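Two arms or one: where the budget stands

I have been putting off the equipment list for the Rukura cell since October, and the deadline for the purchase request is close enough that I should write down what I have.

The original plan was a single arm and a fixture to hold the gearbox plate. Bureck quoted 18 weeks for the fixture alone, and it only fits one version of the plate. A second arm costs more up front but can hold whatever we give it. So before asking for money I have been laying the job out in simulation, with two grippers and the gear parts on a plain table.
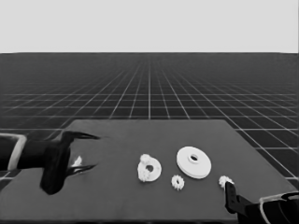

The two-gripper layout with the ring, the large disc and the small gears.

Simulation time is cheap. The license is already paid for at the Reltcombe shop, and I can move a gripper or change a table without a purchase order. It doesn't tell me much about cable routing or how the fingers will wear, so I am keeping $3000 in the budget for spare fingers and mounts.

The rest of the list is dull. Table, safety scanner, a cabinet for the controllers, and an electrician to run a second circuit. I had left the circuit out of my first draft. The floor drawing shows 41 inches between the cell and the walkway, and I still need to check that against the scanner manual.

Next I want a second quote for the fixture, from Cheng this time, so the one-arm option gets a fair price. If it comes back much lower I'll rework the comparison before the request goes in.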